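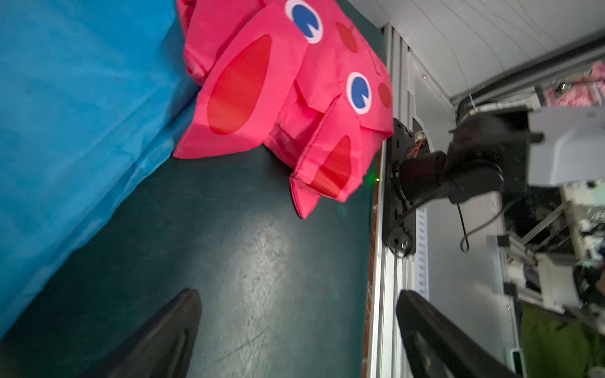

Unit 2: Gathering Demonstrations for Cloth Handling
Flisitz Automation Program, Pedbridge Campus
Course handout, revised December 2025

2.1 Purpose

Students will collect demonstrations in which an operator guides two arms through a cloth task while the cameras and joint positions are recorded together. The recordings form the training set for the policy studied in Unit 4. The quality of that policy depends heavily on the care taken at this stage.

2.2 Terms

An episode is one complete attempt, from the arms at rest to the arms at rest again. A demonstration is an episode that has been reviewed and accepted. The Herine set, used in the September intake, holds 2,031 episodes. Each student pair is expected to contribute 600 time steps or more per episode; shorter recordings are returned.

2.3 Varying the starting state

Fabric seldom lies the same way twice. Items should be dropped onto the table and left as they fall, with creases and overlaps kept. Colour, print and size are to be varied between episodes. Faces and other bold prints are permitted, and their orientation should be changed often.

Objects that play no part in the task remain in the workspace. A policy trained on a bare table tends to fail when a bowl or a stand is introduced later.
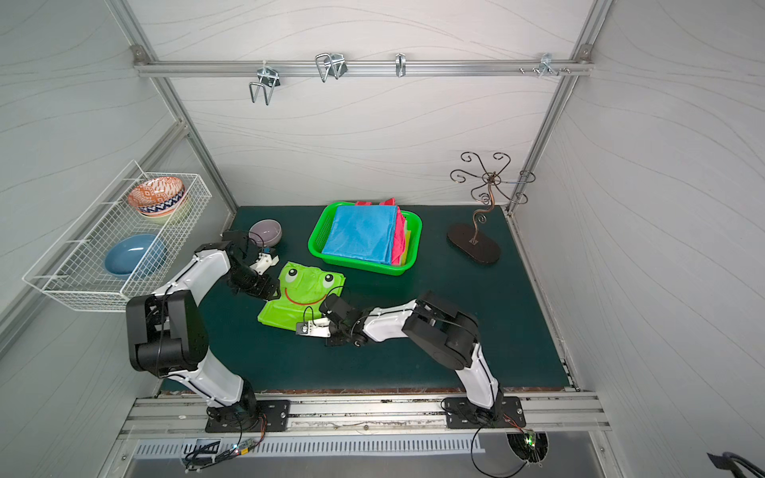 Figure 1. Two-arm station with frog-print cloth. The right gripper holds the lower right edge; folded fabric is stacked in the green tray.

2.4 Operator conduct

Movements should be steady and free of long pauses. If a grasp is missed, the operator may try again once within the same episode. Second failures are to be marked "incomplete" and kept in a separate folder. Operators change over after 8 episodes.

2.5 Review

Check that the wrist and overhead views start on the same time step. Record the fabric item, the operator code and the outcome in the Ogilvie log before leaving the station.

Search this site
Enter keywords Go

Related items
Unit 1: Station Safety and Start-up
Unit 3: Labelling and Splitting a Data Set
Unit 4: Training from Demonstrations
Ogilvie Log: Entry Guide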